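Section 3: Setting up the Cindance timer on a storage heater

Read the whole section before you touch anything. The leaflet packed with the timer says the job takes ten minutes. It doesn't, unless you already know which of your two supplies the heater is on, and in my experience most people have been told wrongly at least once.

These notes cover the Cindance timer with the Frerichs wall plate. They should do for the older Triron plate as well, though the terminals on that one are in a different order and I wouldn't trust the sticker inside the lid. Check against the wiring sheet.

Caution: the wall plate must be fitted by an electrician. Everything below assumes the plate is already on the wall and tested, and that you are only plugging in the timer unit and setting it. If you can see bare copper, stop.

3.1 Before you start

1. Find your meter and write down both readings. You will want them later, when the savings printed on the box fail to turn up in quite the form promised.

2. Find out when your cheap hours begin and end. Don't go by the card the supplier posted to you. Ring them and ask for the hours that apply to your own meter. The hours in Statville differ from one side of town to the other, and the printed card gives only one set.

3. Ask whether the meter clock moves in summer. Many don't. If yours stays on winter time, every setting you make must be shifted by an hour for half the year, and the timer's "automatic season" feature will work against you.

4. Turn the heater's input dial to its lowest mark and leave it there until step 7 of 3.2.

Note: a bedroom heater is usually the worst one to begin with. It is the one people notice least during the day and complain of most at night. Start with the hall if you have the choice.

3.2 Fitting and setting the timer

1. Switch off at the heater's own isolator. Then switch off at the consumer unit too. The leaflet asks only for the first. I don't see why anyone would rely on it.

2. Push the timer on to the plate until both catches click. If only one clicks, take it off and try again. A half-seated timer will light up and show the time perfectly well, and it will not switch the heater.

3. Restore the power at both places. The display should flash four noughts.

4. Hold SET until the hours flash. Set the clock to the time the meter keeps, whatever your wristwatch says.

5. Press PROG once. Enter the start of the cheap period, then add five minutes. Meter clocks drift, and the extra minutes cost you nothing.

6. Press PROG again and enter the end of the period, less five minutes.
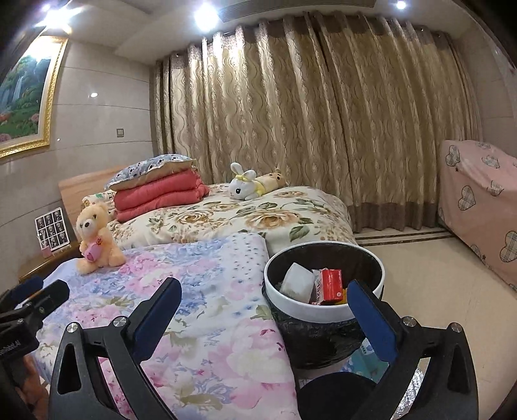

7. Turn the input dial up to the middle mark. The makers advise the highest mark for the first night. All that does, as far as I can tell, is give you a room too warm to sleep in and a poor idea of what the heater needs.

8. Leave the output dial closed overnight. Open it in the late afternoon if the room wants it.

3.3 The LEARN button

Cindance make a good deal of this button. It is supposed to study your room and choose its own charging hours. I ran it for the whole of July, which proved nothing, and then for a winter, which proved little more. Theda Sauerland, who fits these for a living, leaves it switched off and says her customers don't ask for it back.

To switch it off, hold LEARN and SET together until the small leaf symbol goes out. If the leaf comes back after a power cut, do it again.

Caution: do not cover the heater or dry clothes on it, whatever the timer is set to. The case can be hot many hours after charging has ended.

3.4 Checking that it works

1. Read the night register on the meter before bed and again in the morning. Mine went from 3,313 to 3,379 over the first week, with three heaters on and the hot water off.

2. Read the day register too. If it has climbed while you slept, your hours are wrong. Go back to 3.1, step 2.

3. Give it a full week before changing the dials. One mild night tells you nothing.

Fault code 101 means the timer has lost its clock. The leaflet says to return the unit – try a new back-up cell first.

Checked against the wiring sheet of Jun 2, 1999. Later sheets may differ.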